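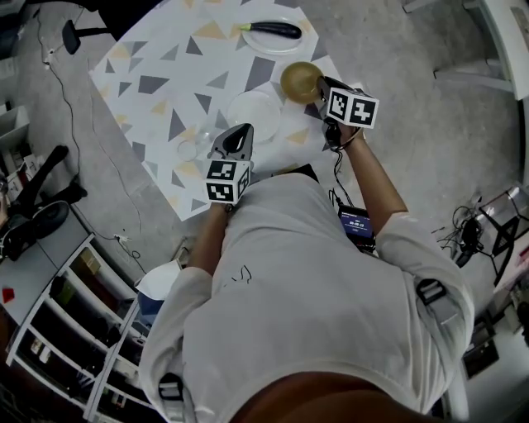
Sosina Gebremichael wrote to tell me my last batch of pickled onions advice was too sour for her, and could I please do a version with less vinegar bite that still keeps in the fridge. She also wanted to know if red onions are a must.

Okay Sosina, red onions aren't a must! I like them for the pink color, but white ones taste just as good and sweet ones are lovely on a burger. I've been making these since a July cookout where I put away half a jar by myself (no regrets), and the milder way is how I do it most weeks now.

Slice two medium onions as thin as you can stand. Put them in a colander in the sink and pour a full kettle of boiling water over them – slowly, so every slice gets some. That takes the harshness out. Let them drain while you make the brine.

For the brine, warm one cup of rice vinegar, half a cup of water, two tablespoons of sugar and a teaspoon and a half of salt in a small pot. Stir till the sugar is gone. Don't boil it.

Pack the onions into a clean jar with a few peppercorns and a bay leaf, then pour the warm brine over the top. Push everything under with a spoon. Leave the lid off till it cools, then into the fridge.

You can eat them after an hour, but overnight is so much better. Mine get eaten within 9 days, and I wouldn't push it much longer than two weeks. These are fridge pickles, so please don't store them in the pantry.

If you want heat, add a sliced jalapeño with the peppercorns. Cumin seed is good too, especially for tacos – toast it first in a dry pan.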